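2 Oct 2020

Long day, writing fast before I drop. Rehearsal at Drovenmont, first one with the full rhythm section. Yaqin Liang on piano, Nipon on bass, me on tenor and not in great shape. Chops gone by the second set of tunes. Too many long tones skipped since July, my own fault.

Played Gavon four times. Bridge still a mess - I keep coming in a beat early after the drum break and Nipon just looks at the ceiling. Yaqin wants it slower. She's probably right. At the slow tempo you can hear what the left hand is doing, and what she does there is realy lovely, all those close voicings under the melody. Marked it down in the chart, then lost the pencil.

Cai went better. Took it as a ballad, no count-in. 19 bars in the last section, which looks like a misprint and isn't, I wrote it that way. Nipon Srisuk says 18 would be fine. No.

Room is 300 for the day now. Ouch. Split it three ways, still owe Yaqin for the last one.

Vesto needs an ending. Been stuck on it all week, tried it tonight on the edge of the bed with just the mouthpeice and a lot of humming - held note, then out? Or the riff again, softer, piano alone? Leaning toward piano alone. White hoodie's crumpled on the mattress pad, one sleeve hanging down over the striped sheet, and I should put it away and make the bed properly but I want to get those last 2 bars down first. Reeds to order. Call Nipon about the amp. Bed. 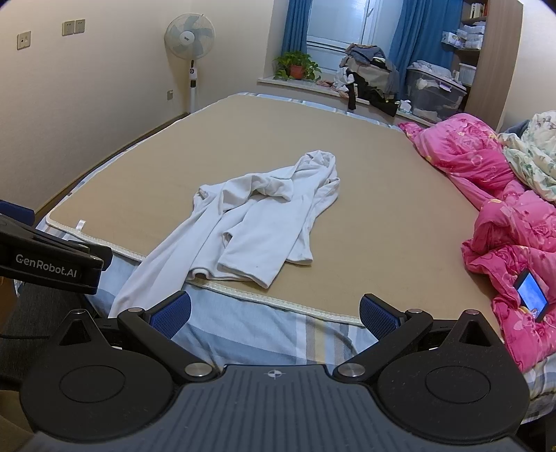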